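**Oil for a wood top in a rental kitchen?**

**drarndale_tobias** wrote on 17/10/2022:

Moving into a unit on Escobedo with a butcher-block table in the kitchen. Landlord says it was last oiled in January and has no idea with what. It feels dry along one edge and there are stains that don't wipe off. I cook most nights. Mineral oil, or something that hardens?
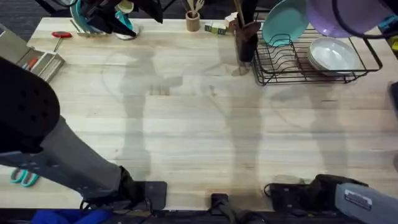
Tamsin Brannigan: Mineral oil. Food-grade from the drugstore, wipe it on at night, wipe off the extra in the morning. Do that once a month. You can't mess it up, and the next tenant can sand it and use whatever they like.

**roscoe_a** wrote:

I disagree with Tamsin. Mineral oil never cures, so you're redoing it forever. I used a hardwax oil (Flevier, the matte one) on mine and it has held up for 36 months. Two thin coats. It cost me $30 for the small can.

**drarndale_tobias** wrote:

Does it matter what sits on it? We have plain glazed plates and the usual stuff along the back.

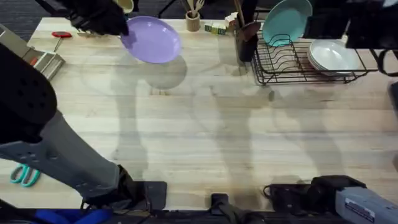
*Purple plate, wooden utensils at the back.*

**otis_h** wrote:

Plates are fine. Wet cans and cast iron leave black rings. Roscoe, you can't put hardwax over old mineral oil without stripping it first, and he doesn't know what's on there.

**roscoe_a** wrote:

Fair. I sanded mine to bare wood before I started. If the landlord won't allow sanding, go with the mineral oil.

**drarndale_tobias** wrote:

Asked him. No sanding. Mineral oil it is, 23 ounces should last a while.
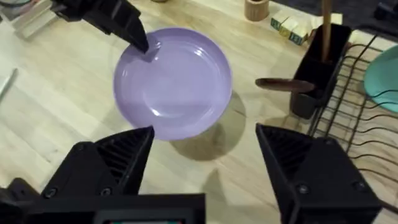

### Similar threads

- Zolthorpe board wax: worth it?
- Black ring from a skillet, will lemon lift it?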